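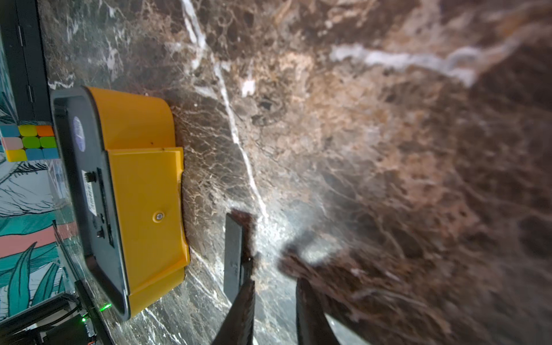 第243期

又来碎碎念了。这期聊装修里“花”的东西，石头、墙面、布料，能花的都聊。前几期讲收纳讲得我自己都困了，评论区也困，好几个朋友留言说想看点好看的，行，来！

先交代背景，新来的朋友可能不知道。我去年搬到Ulelbridge，租了一套老房子，房东Gion Fuchs人很随和，合同上写得明明白白：墙可以刷，退租不用刷回来。我看到这一条当场就签了，厨房有多破都没仔细看。

然后就发现厨房是真的破。台面是一整片米白色的防火板，接缝那里鼓起来，放个杯子都会歪。我忍了一个冬天。

忍的那个冬天我干了什么呢，我看了一冬天的石头图片。别人睡前刷猫，我睡前刷大理石板材，刷到我妈以为我改行了。

我以前是坚定的素色派。白墙、白台面、原木色，衣服也是黑白灰，朋友来家里都说像样板间，我还当夸奖听。后来才慢慢反应过来，人家可能是在委婉地说没地方坐。

转变是从棕色大理石开始的。以前觉得棕色石头就是九十年代酒店大堂，显老、显油，谁家用谁土。结果现在越看越喜欢！奶油色、铁锈色、快要发黑的深色全搅在一起，白筋从中间斜着穿过去，像河。

同一块板子，你盯着左边看跟盯着右边看，完全两种感觉。素色台面我看一眼就看完了，这种能看好久，等水开的时候尤其适合看（我承认我等水开的时候经常发呆）。

而且它耐脏啊朋友们！！白台面上一滴酱油就像案发现场，棕色带花的，早饭的面包渣我有时候下午才摸到。嗯，这句请我妈跳过。

缺点也得说。第一，反光。抛光面的石头碰上头顶的灯，会泛一片白，纹理看着就糊了。你要是特别在意纹理，灯的位置早点想好，别像我，台面装完了才发现最好看的那根白筋正好在灯底下。

第二，怕酸。柠檬、醋、番茄，滴上去不擦，抛光就会被咬出一块哑的。这个跟贵不贵没关系，碳酸钙就是碳酸钙，它怕酸。

第三，重。重到楼上邻居都下来看热闹。搬石头那天楼道里全是人，有人给师傅递水，有人给师傅指路，其实楼道就那么一条，不用指。

再说买石头。我是在Mounir Slaoui那个石材场挑的，他家有一排架子专门放边角料，就是大板切剩下的，价格跟整板完全是两回事。小厨房、小桌面、窗台，真的不用买整板，问一句“有没有余料”就能省下一大笔。

挑余料有个技巧：带一张纸板模板去。按你要的尺寸剪好，直接铺到石头上挪来挪去，看哪一块花纹落进去好看。我在那儿趴着挪了一个下午，膝盖全是灰，Mounir路过好几次都没催我，感恩。

还有，一定要看湿的样子。拿块湿布抹一下，颜色会深一层，大概就是以后上了密封剂的效果。干的时候喜欢、湿了以后不喜欢的，我淘汰了好几块。反过来也有，灰扑扑一块没人要，一抹水，哇。

密封剂我用的是Flerex，师傅顺手给我的小瓶，味道不大，擦上去等一会儿再把多余的抹掉。有人私信问多久补一次，我的土办法是滴一滴水看，水珠能站住就不管，站不住洇进去了就补。

账单我也报一下，省得大家一个一个问：石头加切割加搬上楼，一共花了600多。小台面，余料，没有挖水槽孔。挖孔另算，磨边也另算，问价的时候请把这两样一起问了，不然报价听着都很美。

说到磨边，我要劝一句：选最简单的那种，稍微倒个小圆角就好。石头本身已经够花了，边上再来一圈线条，整个就像蛋糕。（喜欢蛋糕的朋友当我没说，你们开心最重要。）

配色。棕色石头旁边放什么颜色，我试了很多。蓝色的杯子放上去会变得特别蓝，有点吵。绿色好看，特别是偏灰的那种橄榄绿。黄色我最没想到，明黄色的塑料小东西往上一放，整块石头都精神了！

我本来以为塑料跟石头会打架，一个那么便宜一个那么沉。结果石头里面本来就有奶油色和铁锈色，黄色跟它们是亲戚，放一起很自然。现在我看到黄色的盘子盒子就走不动路，家里人已经在拦我了。

粉色也行，但要挑。带一点橘、一点灰的三文鱼粉可以，泡泡糖粉不行，泡泡糖粉会让棕色看起来像没洗干净。这是我用一堆便利贴贴出来的结论，你们直接抄作业。

便利贴法很简单：买一包多色便利贴，在石头旁边的墙上贴一小片，早中晚各看一眼，不喜欢的撕掉。过几天剩下的那张，拿去油漆店对色。我就是这么定下来的。

顺便回答上期问得最多的那条，“租房值不值得花这个钱”。我的想法很简单，我每天早上都站在那里煮咖啡，看见它就高兴。租约还有好一阵呢，我又不是只在退租那天才住进来。

而且我跟Gion Fuchs商量好了，台面是直接架在旧柜子上的，没有胶死，走的时候能抬走。跟房东商量这件事我建议发邮件，口头说好了也补一封，大家都好记。

Huia Mudgway看完我的厨房，回去就把她家茶几换了。换之前她问我，会不会太花了？我说你家地毯是素的，沙发是素的，窗帘是素的，连狗都是纯色的，你怕什么。

她后来告诉我，茶几到家以后她做的第一件事是把上面的东西全收走了，遥控器都有了固定的抽屉。我说你看，收纳那几期我讲了那么久你都不听，一块石头就把你治好了。

好，石头先聊到这，喝口水，下面聊墙。墙我话更多，有急事的朋友可以先去忙。
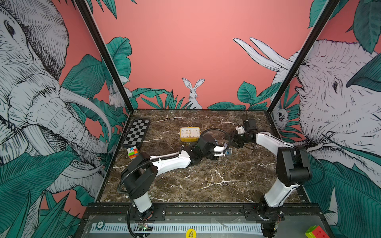

墙可以再大胆一点

我现在对“满墙画动物”这件事毫无抵抗力。粉底，下面一丛绿叶子，中间坐着一只白兔子，耳朵竖得高高的，从叶子后面探出来看你。旁边那面更夸张，直接一头大象，黑线白底，皱纹一根一根排过去，大叶子围着它。谁看了不想摸一下！

小时候我家的墙是不许碰的，碰了要挨骂，所以我对墙一直有种敬畏。长大了才知道，墙也就是一层漆，刷坏了再刷一层，顶多浪费一个周末和一条裤子。

墙面图案大致有这么几条路：自己画、请人画、贴墙纸、贴那种大幅的自粘墙贴。我除了请人画，其他都干过，挨个说。

自己画。门槛真没有想象的高，前提是选线条为主的图案。黑线白底的动物特别友好，画歪了像故意的。千万别一上来就挑战写实的渐变，我画过一朵渐变的云，客人都问我那里是不是漏水。

线条用什么画？丙烯马克笔，粗细各备一支就够。先用铅笔轻轻打稿，不会打稿就借投影仪，把图投到墙上描。描的时候别挡光，我描了半天发现自己描的是肩膀。

底漆我用的是Wundis的一款哑光，颜色就是前面说的那种三文鱼粉。哑光的好处是墙不平也看不太出来，老房子必备。坏处是手印会留，厨房门口那一片我已经擦出一块亮的了，有点后悔没在那里用半光。

请教过Sebastião Lopes，他做了很多年油漆，我问他新手最容易犯什么错，他想都没想，说：急。第一遍没干透就上第二遍，滚筒一拉，整片带起来。我听完默默低头看了一眼我家走廊。

走廊确实被我带起来过。当时天快黑了，我想着收个尾就吃饭，结果越收越大，饭也没吃成。后来用细砂纸磨平重新刷，磨的时候请戴口罩，那个灰能飘到卧室的枕头上。

墙纸。优点是图案精细，贴好了特别有面子。缺点是对花，就是两幅之间花纹要接上。大图案对花很费料，买的时候一定按对花的算法多买一卷，别信自己的数学。

我第一次贴，兔子的耳朵跟身体错开了一截，看着像它在往旁边平移。撕下来重贴，墙皮跟着下来一块。于是我又学会了补墙皮，这就是装修，学一样送一样。

自粘墙贴。租房首选，撕了不留胶（大部分不留，先拿一小块在柜子后面试）。要避开暖气片上方，热了会翘边。也别贴刚刷完的新漆，漆要多晾一阵，不然你撕的时候它俩手拉手一起走。

贴大幅的需要两个人，这是我的血泪教训。一个人扶上面，一个人从中间往两边刮。我一个人贴的那次，最后整张糊在我头上，照了照镜子，还挺显白。

位置怎么选？我喜欢让动物“坐”在什么东西后面。比如墙根有柜子或者桌子，图案的叶子就从桌沿上面长出来，兔子像躲在桌子后头看你吃饭。这样图案跟家具就有了关系，墙和桌子能玩到一起去。

还有高度。很多人习惯把图案放在站着的视线高度，可你在餐桌边大部分时间是坐着的呀！坐下来拿纸胶带在眼睛的高度贴一条，再定图案的位置，效果差好多。

大动物放侧面，小动物放正面，这个也是我瞎试出来的。大的放正面压得慌，吃面的时候一抬头跟一头大象对视，面都不香了。放侧面就成了陪你吃饭的朋友，余光里暖暖的。

再藏一只小的。叶子堆里藏半只，别露全。客人第一次来发现不了，第二次来突然指着墙“诶”一声，那个快乐我可以回味一个星期。Emerson Rangel来我家吃过好多回饭了，到现在都没发现，我也不打算告诉他。（他不看我的帖子，放心。）

桌子花，墙也花，会不会乱？这条我估计评论区要吵。我的办法是让它们花得不一样：石头是碎的、没有形状的花，墙上是有轮廓的花，中间隔一片干净的底色。粉墙留出一大片空，眼睛就有地方歇。

如果石头是碎花，墙纸也是满铺的小碎花，那确实会晕。我在Xavier那家咖啡馆的洗手间见过一次，进去的时候好好的，出来差点找不到门。咖啡很好喝，洗手间建议闭眼进。

再有就是黑色。花的东西多了以后，加几根黑色的细线会稳很多，黑画框、黑灯杆、黑桌腿都行。墙上动物本身就是黑线，跟这些黑的东西一呼应，整个就收住了。这招是从杂志上学的，哪本忘了。

关于孩子。好几位妈妈问儿童房能不能这么搞，能啊，孩子比大人懂欣赏。不过图案请让孩子自己挑，我外甥女挑了一只看上去很不高兴的鹅，全家都反对，她坚持，现在那只鹅是全家最受欢迎的成员，过年都要跟它合影。

她还给鹅起了名字，叫校长。每天睡前要跟校长汇报今天有没有好好吃青菜。我姐说这面墙是家里投资回报最高的一面墙，我完全同意！

布料本来也想在这期聊完的，看了一下字数，聊不完了，挑两句重点的先说。

窗帘：石头和墙都花了，窗帘就老老实实用素色，从墙上图案里挑一个面积最小的颜色来用，看着会很高级。我选的是叶子的青绿色，做窗帘的阿姨说这个颜色卖得不好，我说没关系，它在等我。

桌布：都买了好看的石头了求求你们别铺桌布。怕烫放杯垫，怕刮放餐垫，吃完收起来。我妈每次来都带一块透明软玻璃要给我铺上，我每次都谢谢她，然后垫到鞋柜里去了。

回几条评论。

“棕色会不会显得厨房暗？”会一点。我把吊柜底下加了灯条，暖光，切菜那块亮堂堂的。灯条的插头别藏太深，我藏到了冰箱后面，现在想拔得先跟冰箱商量。

“大理石和看着像大理石的那种怎么分？”看侧面，真石头花纹会从面上一直走到边上。有些仿的只有面上一层，侧边对不上。还有就是摸，真石头冬天摸着特别凉，这条不太科学但挺准的。

“墙画完了看腻怎么办？”刷掉呗。我厨房那面从四月到现在已经改过一回了，原来画的是蕨类，画得像一排鱼骨头，刷掉重来，也没心疼多久。

“能不能发一下图案的线稿？”等我把草稿理一理，现在那张纸上除了兔子还有购物清单和一个电话号码，电话是谁的我也不记得了。

“新手第一面墙选哪面？”选门后面那面！开着门的时候看不见，画砸了也没事，画好了关上门自己欣赏。我的那朵漏水云就在门后面，一直没舍得刷。

“油漆剩下的怎么存？”倒进小的密封罐，罐子上写清楚颜色编号和刷的是哪个房间。我有2罐没写，长得一模一样，补墙的时候只能靠猜，走廊上那块颜色稍深的方块就是猜错的结果。

“家里人不同意怎么办？”先弄一小块。窗台、玄关的小搁板、床头柜面，换一块带花的石头，放着别说话。过一阵他们自己会去摸，摸着摸着就问你哪儿买的。我爸就是这么沦陷的，现在他的茶盘底下垫着我那块切剩的余料，逢人就讲那条白筋像老家门前的河。

对了，他还嫌我那块切得不够长，让我下次去石材场叫上他。我真怕他们俩聊起来，石头没买成先喝一下午茶。

下期讲布料，窗帘、椅垫、还有我那块失败的扎染（染完像发霉，但我还在用）。想看什么花色的可以先在底下点，我这几天正好要去布料市场，看到了给你们拍。

锅里炖着汤，我先去关火了，评论晚点回。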